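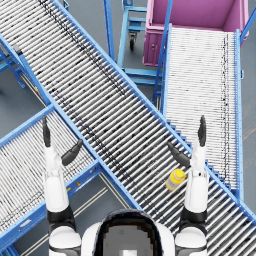
## 4. Running the sorting cell in simulation before you touch the real one

I wrote this section after we moved the conveyor task over to Cellham, and it replaces the old section 4 completely. If you've got a printed copy with Svend's pencil notes in it, keep the notes and bin the rest. Last changed 20/04/2023.

You'll be working with the two-armed robot at the roller conveyors, picking bottles off the main line. Everything below applies to the simulated cell first. I know it's tempting to treat the sim as a playground (I did, for my first month!), but the habits you pick up there come with you on to the floor, so please follow the same rules in both.

### 4.1 Before you start

1. Open Cellham and load the conveyor layout. Wait until the rollers have finished loading before you click anything. There are an awful lot of them, and if you start the arms too early the contact settings go back to their defaults.
2. Check that both grippers are open. You want to see a clear gap between finger and thumb on each side.
3. Set the conveyors to **stopped**. All of them, including the one that passes under the main line. People forget that one all the time.
4. Put one bottle on the main line, on its side, within reach of the right arm. Start with just the one. You can get ambitious later.
5. Write your name and the run number in the log. The run number is four digits, so run 3043 is written 3043 and not "the one after lunch" -- yes, Kenneth, I kept that page.

> **Note:** Don't move the magenta bin, even a little. Its position is tied to the end of its conveyor in the layout file, and if you drag it the drop check will go on using the old spot. You'll get failed runs and no warning to explain them.

### 4.2 Setting the limits

We use two speed settings and no others. *Teach* is for anything where you're moving an arm by hand control, and *run* is for a saved program. There used to be a third one called "quick", and if you find it in an old file, delete it and tell Kirsten Hafstein which file it was in.

1. Choose **teach** from the speed menu.
2. Load the keep-out zones. They cover the blue side rails on every conveyor, plus the robot's own head and shoulders.
3. Move the left arm slowly towards the nearest rail until the software stops it. If it sails straight over at rail height, your zones haven't loaded. Go back to step 2.
4. Do the same with the right arm.
5. Bring both arms up over the conveyors, well above the rails, and leave them there. We call this the waiting pose and every program has to begin and end in it.

Step 3 feels silly after you've done it a few times. Do it anyway. Ívar Grímsdóttir once found a whole set of saved programs that had been taught with no zones at all, and we had to throw away every one.

> **Caution:** The zones protect the robot from the rails. They do nothing to protect one arm from the other. When the two thumbs are pointing at each other over the rollers, there's less room than you'd think from the operator view, which looks down from above and behind the head. Turn on the side view before you bring the hands any closer together.

### 4.3 Teaching the pick

My own way of doing this is a bit fussy, but it's the one we've agreed on, so here goes.

1. Pick the arm nearest the bottle and leave the other one in the waiting pose. One arm moves at a time during teaching.
2. Line the gripper up over the bottle. I like to use the capped neck as my guide when it's pointing towards the hand, as you can judge the angle from it easily. For the grip itself, go for the body, around the label band.
3. Lower the hand in small steps. Stop while the fingertips are still clear of the rollers and look at it from the side.
4. Lower again until the finger and thumb are either side of the bottle, then save the point.
5. Close the gripper at the lowest force setting. Raise the force one notch at a time if the bottle slips.
6. Lift straight up. No sideways movement until the bottle is higher than the rails!
7. Save the program with your initials and the run number.

> **Caution:** A bottle lying on rollers can roll, in the sim as much as in real life. If it moves while you're lining up, stop and reset it. Chasing it with the arm is how fingertips end up jammed between rollers, and the real ones cost far more than you'd like to explain to Ásdís Lykkegaard at the end of the month.

### 4.4 Moving to the real cell

A program can go on to the floor when it has done 1000 simulated picks with no rail contact and no contact between the arms. A dropped bottle doesn't count against you here, though you do have to log it. If you change anything at all in the program, even a name, the count goes back to zero. I've lost a full evening to this by tidying up a spelling mistake, and I still think the rule is right.

- The person who taught the program can't be the one who signs it off.
- Sign-offs are done at the Muli bench with the log open.
- First run on the floor is always in teach speed, conveyors stopped, with a hand on the stop button.
- Old sign-offs from before last September don't carry over. Teach those again from scratch.

If the sim and the real cell disagree about where something is, believe the real cell, stop work and get the layout file corrected before the next run. Don't nudge the saved points to make up the difference -- the next person to load your program won't know you've done it.

Questions about the layout file go to Svend Dalsgaard, and anything about force settings comes to me. Section 5 covers the restart procedure.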